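Drovham Cloth Store: Gallery, Creases and Surfaces

Page last revised 2023-09-12

This page belongs to the notes on unfolded cloth kept by the Drovham store. It covers how a cloth lies when it is spread by hand on a covered table and left unpressed. The folding notes and the storage notes are on separate pages. Terms used in the captions are explained first, followed by the table, the light and the gallery entry itself.

Terms

Wrinkle. Any short, irregular ridge with no fixed direction. Wrinkles come from handling, from crowding in a drawer or from drying in a heap. They usually relax when the cloth is shaken out by two corners.

Crease. A straight line left by a fold under weight. A crease runs from one edge to another and crosses other creases at a right angle if the cloth was folded square. Shaking does not remove it.

Ruck. A loose wave of cloth standing clear of the surface. It is caused by friction with the cover underneath, and goes when the cloth is lifted and laid again.

Spread. Laid open over the surface with no attempt to smooth it. A cloth that has been smoothed by hand is entered as "smoothed", and one that has been ironed as "pressed".

The three faults often occur together. The caption gives the one that dominates, and the record card carries the rest.

Table and cover

The table at Lukham has a fabric cover, pulled over the edges and fastened underneath. Bare tops were used until last November. They gave a harder light and let thin cloths slide, so that a cloth could not be left part open while the next one was fetched. A fabric cover holds a cloth where it is put. The drawback is drag: a cloth pulled sideways across the cover will form rucks that were not there when it left the shelf. For this reason cloths are lowered on to the table and opened from the middle.

Covers are kept in pale colours. White was tried and dropped, as it made pale cloths hard to find at their edges and turned strong colours too dark by comparison. The present choice is a pale mint green. Against red it gives a clear boundary at every point of the outline, including where the hem turns under. It is less useful for blue and of little use for green, for which the Abdella cover (a light sand) is kept on the lower shelf.

The cover itself must be flat. A wrinkle in the cover lifts the cloth above it and is easily taken for a wrinkle in the cloth. Run a hand over the cover before laying anything on it, and refit the corners if it has crept.

Light

Lamps are 4000 K, set to one side of the table and at a low angle. Overhead light flattens wrinkles and should be switched off. Light from two opposite sides cancels the shadows and has the same effect. Daylight is acceptable on an overcast day with the blind half down.

Red needs more care than most colours. Its shadows close up early, and the valleys between wrinkles lose their detail while the ridges still look correct. Moving the lamp back is better than turning it down. Shiny or dark objects near the cloth will show small bright reflections of the lamp, which can be ignored when judging the cloth.

Care before recording

Red cloths are washed separately at 30 degrees and dried flat. They are not tumbled, as this sets wrinkles in no particular direction and hides the older creases. After drying, a cloth rests unfolded overnight. If it has to be put away first, it is folded no more than 2 times and placed on top of the pile.

Cloths from the Hisodora shelf are treated in the same way, except that their labels are pinned to the shelf card and not to the cloth. Pins leave a pulled thread that shows under side light. A cloth with a pulled thread is still recorded, with the thread noted on the card.

No starch is used at any stage. Starched cloth keeps a crease far longer than plain washed cloth, and the two should never be compared on one card.

Reading the entry

Look first at the outline, then at the surface. An uneven outline with a fairly calm surface points to a cloth dropped in place. A straight outline with a busy surface points to a cloth that was folded or stored badly and then opened with care. Colour should be judged last, and only from the areas facing the lamp. The size of a wrinkle cannot be read reliably at close range unless there is a rule beside it.

Gallery entry: red on mint green

Red cloth, spread, on the pale mint-green cover. Wrinkled, unpressed. The red covers most of the right-hand half, with the black gripper tips just above the cloth and a gap open between them.
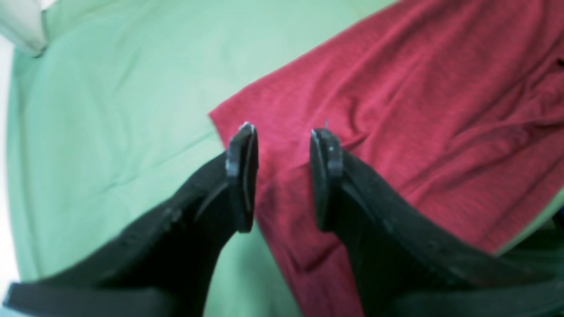 Record cards

Each entry has a card in the long drawer, filed by cloth colour and then by cover colour. The drawer holds 100 cards. When it is full, the oldest cards go to the box file at Lukham and the drawer list is amended on the same day.

A card gives the shelf, the wash, the resting time, the cover, the lamp position and the dominant fault. Leave a line blank if the detail was not noted at the time. Do not fill it in later from memory.

Corrections are made in pencil beside the original entry, which stays legible. Cards for cloths that have since been cut up or discarded are marked "closed" in the top right corner and kept with the others.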